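Path and Grounds Operative (part-time, seasonal)
Clarnstead
Posted: Wednesday, January 20, 2021
Reference: 397

Matheson Grounds is looking for a part-time operative to help look after the footpaths and grass banks at Clarnstead. The post is 14 hours a week, worked over three mornings, and runs until the end of July. There may be more hours after that if the contract is extended.

You will join a small crew and report to the site supervisor. Most of the work is on foot. In winter that means clearing leaves and mud from the path edges, keeping the gutters open so water can get away, and scraping along the kerbs. From spring there is mowing and strimming on the banks, and the clippings have to be swept off the paths the same morning.
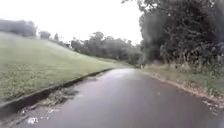 We also ask the crew to report standing water, lifted kerbs and blocked drains. You fill in a short sheet at the end of each shift and leave it in the office tray. Blowers are not used before 8am as there are houses close by.

What we need from you:
Able to work outdoors in all weathers and to lift full leaf sacks
Comfortable walking and working on slopes
Some experience with hand tools. Mower training is given
A driving licence is useful but you can apply without one

Pay is monthly. Boots, gloves and waterproofs are supplied, and there is free parking at the yard. The 108 bus stops by the main gate.

To apply, ask at the yard office for a form or write to us with a short account of your past work and two references. Please quote the reference number. Interviews will be held outdoors at the yard and include a walk along the paths, so dress for the weather. We will reply to everyone who applies.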